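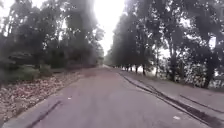 Orimthorpe Neighbours - Roads, Paths and Verges
Topic: The straight road under the trees, who clears the leaves?

pschiang
Posted 15 July 2023

Good evening to all. I am new in the forum but not so new in Orimthorpe, I live here since two winters. I want to ask about the long straight road with the tall trees on both sides, which I use by bicycle to go to my work at Jako. I do not know its proper name. My neighbour calls it the avenue and the bus driver calls it the back road.

My question is about the leaves on the verge. They are lying there very thick, brown and dry, and the verge is wide, so it is a lot of leaves. When the wind comes from the side they move to the asphalt. I was almost falling two weeks ago at the lower end, where the edge of the road is not even. My front wheel went into the leaves and I could not see where the asphalt finished and the earth started. I had only a scratch on the elbow, but my lunch box broke.

Who is responsible to clear this? Is it the council, or the owner of the trees? I have looked on the council page and I found only a form for fallen branches. I do not want to make trouble for anybody, I would like only to know where to write.

Thank you in advance,
Pei-shan Chiang

kmellor_82
Hi Pei-shan, welcome. Glad it was only the elbow. I've cycled that road for years and my advice is keep a good metre out from the edge, leaves or no leaves. Drivers can wait.

As for clearing, the council sweeps the tarmac. They don't touch the verge and I hope they never do. Leaves on bare earth under trees is what's supposed to be there. It feeds the soil, hedgehogs use it, and if you scrape it off you get mud running into the road every time it rains. I'd be against anyone raking it.
Kieran

irfan.b
I must disagree a little with Kieran. I walk there with my father most evenings. He is 82 and he walks with a stick. The pavement is only on the other side, so when a car comes we step on the verge, and under the leaves you do not know if there is a hole or a root. The ground goes down also, away from the road. For a young man on a bicycle it is nice nature. For my father it is a place where he can break his hip.

I do not ask that the full verge is made clean. A strip next to the asphalt, wide enough for two feet, would be sufficient.

kmellor_82
Young man, I'll take that! Fair point about your dad though. A narrow strip wouldn't bother me. It's when the blowers come out that I get cross.

SFKwok
Hello, I can give some information, I hope it is useful. I telephoned the council on this same matter last November and I wrote down what they told me.

1. The asphalt is swept by machine two times in the year.
2. The verge is cut once, in late summer, and only where there is grass. Where there is bare earth they do nothing.
3. The trees on the left side when you come from the village belong to a private owner. The lady did not want to say the name on the telephone.
4. If leaves make a danger on the road itself, you can report it as "debris on carriageway". This is the form you need, Pei-shan. It is not under Trees, it is under Highways, and you must scroll a long way.

My report had the number 574 and it was closed after 36 days with the text "no defect found". I went to look on the next morning and the leaves were in the same place as before. So I can't say I recommend the form, but it exists.

Shuk-fan Kwok

pschiang
Dear Shuk-fan, thank you very much, this is exactly what I was searching. "Carriageway" I had to look up in the dictionary. I was thinking it is something for horses.

I will send the form tomorrow. Must I give a photograph? And how do I describe the place, when there is no house and no number?

SFKwok
A photograph is not required, I did not send any. For the place you put a pin on their map. Be careful, when you zoom out the pin is moving by itself. The first time mine was in the middle of the Choi field.

hsinyi_lai
May I add another thing about the same road. I am less worried for the leaves than for the surface. There is a long dark line going slantwise over the asphalt. My husband says it is a crack which somebody has sealed, I say it is a mark from a tyre. We have discussed it already in three walks. Further along there is a patch of a darker, more reddish colour. Does someone know what they were doing there? If it is a repair I would like to know what was wrong under it.

irfan.b
I always thought it is a tyre mark. Some people drive there much too fast, because it is straight and you can see so far.

kmellor_82
Sealed crack, I'd put money on it. They go over cracks with hot bitumen and it leaves a dark band just like that. If it was rubber it would wear off, and I'm sure I remember it from last year.

hsinyi_lai
You remember this line, or you remember a line? There are many lines on the roads in Orimthorpe. My husband will be very pleased with your answer so I do not show him yet.

kmellor_82
Ha. A line, possibly. I'll get off the bike and look properly next time. Run your thumbnail over it, sealant stands up a bit from the road.

SFKwok
Please do not kneel down in the middle of this road with your thumbnail. Irfan is right about the speed.

About the reddish patch I can only guess. The water company had an opening somewhere along there, but I do not remember if it was at this spot or closer to the bend. A different stone in the asphalt gives a different colour. In our street they have also repaired with something more pink than the rest and it stayed so.

irfan.b
I come back to the leaves, if I may. I have talked with my father and he proposes that we do the strip ourselves. He was a gardener at the Prernska nursery until it closed and he has still his good rakes, four of them. He will direct and other people will rake (this is his preferred method). We would pull the leaves back from the asphalt and put them higher on the verge towards the bushes, so nothing is taken away and Kieran's hedgehogs can stay.

Is it allowed? I don't want that we get a letter.

kmellor_82
You'd be working next to live traffic so the council would probably say no if you asked. I'd not ask. Hi-vis vests, early start, someone at each end watching for cars. I'll bring my own rake and I'll behave.

SFKwok
I am not comfortable with "I'd not ask". If there is an accident, who pays? I know this sounds very strict. But I have worked 36 years with insurance papers and I have seen what comes after a small accident, when the people were all friends before. Please write one email to the highways office and say what you want to do, on which piece, and for how long. If they answer no, then at least they must say what they will do instead.

irfan.b
Shuk-fan, I accept this. I will write the email. Can you read it before I send? My English is good for speaking but in an official letter I become too polite and the people do not understand what I want.

SFKwok
Yes, with pleasure. Send it by private message.

hsinyi_lai
I can rake in the mornings but not for long, my shoulder is not good. I can also stand at the end and look for cars. From the low round bush you see very far in the direction of the village. In the other direction it is worse when the sky is bright. Between the trees it gets so white that a grey car is only seen when it is already quite near. For this reason I would put the person with the best eyes on this side.

pschiang
I am surprised how much has come from my broken lunch box. I will come also, if it is before ten o'clock, later I have my shift.

I have sent the form now. The number is on the screen but the confirmation email is not arrived. I chose "debris on carriageway", and for "how urgent" I chose the middle one, as it was not burning but also it was not nothing. In the text I wrote that the edge cannot be seen under the leaves and that walkers on this side step there. Irfan, I hope it is fine that I mentioned an older gentleman. I gave no name.

irfan.b
It is fine. He asks only that you write "experienced" next time and not "older".

kmellor_82
One request before anyone picks up a rake. Leave the bottom of the bushes alone. There are wrens in there and they nest late sometimes. A strip by the tarmac, yes. Tidying under the green stuff, no.

hsinyi_lai
Agreed from my side. And no plastic bags with leaves left at the roadside, please. On the school lane some bags stayed 49 days and they smelled very strongly.

SFKwok
The email from Irfan is sent this evening, I changed only two sentences in it. We asked for permission for one morning, from the lower end until the round bush and not further. When we have the answer I will copy it in this topic. Pei-shan, please check also the spam folder for your confirmation, mine was there.

pschiang
It was in the spam folder. Thank you!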